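Does hand-held gripper data need a matching head view to train a usable policy?

Posted in: Manipulation, Imitation learning

We are collecting tabletop demonstrations with hand-held grippers and I am trying to decide what to record. The current plan has two streams per operator: a wide-angle camera on each gripper, and one camera worn at head height. Pose comes from the marker cubes on the grippers. The method we are following (the Hovwood recipe, as our group calls it) trains on the gripper view only and treats the head view as optional.

The problem is context. The gripper lens takes in most of the room, and the part of the view that matters for contact is small.

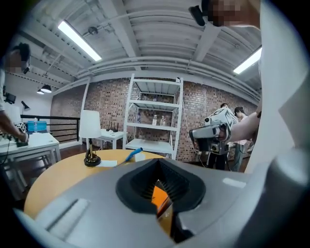
Gripper camera, wide lens. The table with the lamp is the work surface.

In a view like this one the background holds shelving, a brick wall, other operators and another marker cube. I trained two policies on 500 demonstrations of a pick and place task, identical except for the input. Gripper view only: 39 successes in 100 trials in the room where the data was collected, and far fewer after we turned the table to face a different wall. Gripper plus head view did better in the first condition and no better in the second.

My reading is that both policies are using the background to localize. Before I collect more, I would like to know:

Is the head view worth its storage and calibration cost, or should the effort go into moving the table between sessions?

Does anyone mask the part of the image outside the workspace, and does that cost accuracy during the approach?

Will cubes belonging to other operators corrupt the pose track?

Jansen

Walter Lozano

Taking these in a different order, as the last one can invalidate the rest.

Other operators' cubes are a problem only if marker IDs repeat. Print a separate ID set for each gripper and have the tracker reject anything outside the set assigned to that station. If your IDs do repeat, the error shows up as a jump in position lasting a few samples, and a velocity limit will catch most cases. It will not catch a slow swap between two cubes at similar distance. Go back through the existing 500 with a checker before drawing any conclusion from the success rates. When we did this on our own set of 739 episodes, the rejected ones were concentrated in sessions with two stations running side by side.

On the head view: I would keep recording it, but I would not feed it to the policy by default. Its main value is in labeling. Bimanual segments are hard to cut from the gripper streams alone, since each hand sees the other from an odd angle and often not at all. From overhead the relation between the two hands and the objects can be read directly.

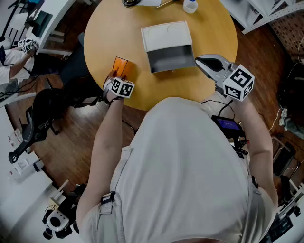
Overhead view, both grippers in use. Each cube carries its own marker patterns.

An annotator can mark where the left hand is relative to the orange piece and where the right hand is relative to the white box in the middle of the table. With the gripper stream alone, the same annotator has to infer one of those. In our case segment boundaries from the overhead stream agreed between annotators noticeably better, though I did not keep the figures in a form I would publish.

There is a second reason not to train on it. A head camera moves with the operator's neck. Unless the robot has a moving head with a similar range, the policy sees a viewpoint distribution at training time that it can never reproduce. Your result (better in the original room, no better after the turn) fits a model that gained one more way to recognize the room.

On background, move the table. Diversity of location did more for us than any image-side fix. We held the total at 700 demonstrations and varied only the number of table positions. One position generalized poorly, four were acceptable, and the gain past that was small for our task. Other tasks may differ. Change the lighting at the same time if it is easy to do.

Masking: we tried a fixed circular mask and a learned crop. The fixed mask hurt the approach phase, because the target is often near the border of the fisheye when the hand starts to move. The learned crop was fine but added a component that had to be maintained. Random background replacement outside the gripper outline is cheaper, and you already have the outline, as the housing sits in the same place in every image from a given gripper.

Miso

Just use more data. 500 is low for this. We run up to 700 per task and stopped thinking about backgrounds.

Calto

I disagree with Miso. More data from one table position gives you a better model of that table position. I agree with Walter on IDs and on moving the table.

One addition. Check the time offset between the gripper camera and the head camera before you compare one-view and two-view policies at all. Ours drifted over a long session and the two-view policy absorbed it as noise, which made the head view look worse than it was. Film a screen with a running counter from both cameras at the start and end of each session and interpolate. It takes under a minute.

Also, your 39 is out of 100 trials. The interval on that is wide, roughly ten points either side. I would not rank two input configurations on a small difference without running more trials of each, interleaved.

Jansen

Ran the ID check first. Two of our grippers were printed from the same sheet. I am reprinting one set, dropping the affected episodes and retraining both policies on what is left. Table positions will be varied from the November sessions on.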